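Sornine's night bus is back, and the whole valley seems to be on it

The late bus between Sornine and Skulterau is running again after a gap of 2 years, and if the first few weeks are anything to go by, people in the valley have missed it more than even its keenest supporters dared to hope.

The service, number 229 on the timetable, leaves the stop outside the Kettle tearooms at twenty to eleven each evening and winds its way up through Sudar before turning round at Skulterau church. It was withdrawn when the old operator gave up its evening routes, and since then anyone without a car has had to be home by teatime or beg a lift.

Leanne Tunstall, who led the campaign to bring it back, was on board for the first run in January, wrapped in two scarves and carrying a tin of shortbread for the driver. She had expected to share the bus with a handful of friends. Instead there were people standing as far back as the rear door, and a good deal of singing by the time they reached Sudar.

"I'd told everybody to come along for the first night and I thought, well, if six turn up I'll be pleased," she said. "Then we came round the corner and there was a queue going past the chemist's! I had to go and stand by myself for a minute, I don't mind telling you."

The petition she started at her kitchen table gathered 798 signatures, a fair number of them collected by Elsie Bramwell, who is eighty-three and took her clipboard to every coffee morning between Sornine and the top of the valley. Mrs Bramwell uses the bus to visit her sister, and says the two of them can now finish a game of cards without one eye on the clock.

It has made a difference to working people too. Graham Haslam, who runs the kitchen at the Kettle, used to drive two of his staff home to Skulterau himself after closing, then come all the way back down to his own house. He reckons he got to know every pothole on that road personally, and he has been catching up on his sleep ever since.

For the younger end of the valley it is evening classes that matter most. Several courses at the college in Sornine finish after nine, and until now students from the upper villages had to leave halfway through or give them a miss altogether.

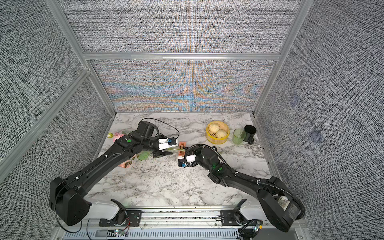 Liliana Leone, who is nineteen and lives in Sudar, dropped out of a bookkeeping course last winter when her father's shifts changed and he could no longer fetch her. She signed up again the same afternoon the new timetable was pinned up in the library, and has persuaded her cousin to come with her — partly for the company on the walk from the stop, she admits, which is very dark once you are past the bridge.

That stretch of lane has come up more than once, and the parish council has promised to look at a lamp beside the shelter at Sudar. The shelter itself could do with some attention as well, as anyone who has waited there in a west wind will know. Elsie Cropper, the parish clerk, said a new side panel had been ordered and would be fitted as soon as the weather allowed.

A single fare is 2 pounds, whichever stop you get on at, and bus passes are accepted all evening. Children under five travel free, and well-behaved dogs are welcome so long as they keep off the seats. There is room for one wheelchair, and drivers will put the ramp down if asked.

For now the funding covers a trial of 10 months, after which the county will look at how many people have been using the service and decide whether it can carry on. Mrs Tunstall is asking everybody who can to leave the car at home at least one evening a month, even if it is only to go down for a bowl of soup and back again.

Printed timetables can be picked up from Sornine library, the post office at Skulterau and the counter at the Kettle. Anyone who would like one posted to them can leave their name and address with Mrs Cropper at the parish office, which is open every weekday morning until noon.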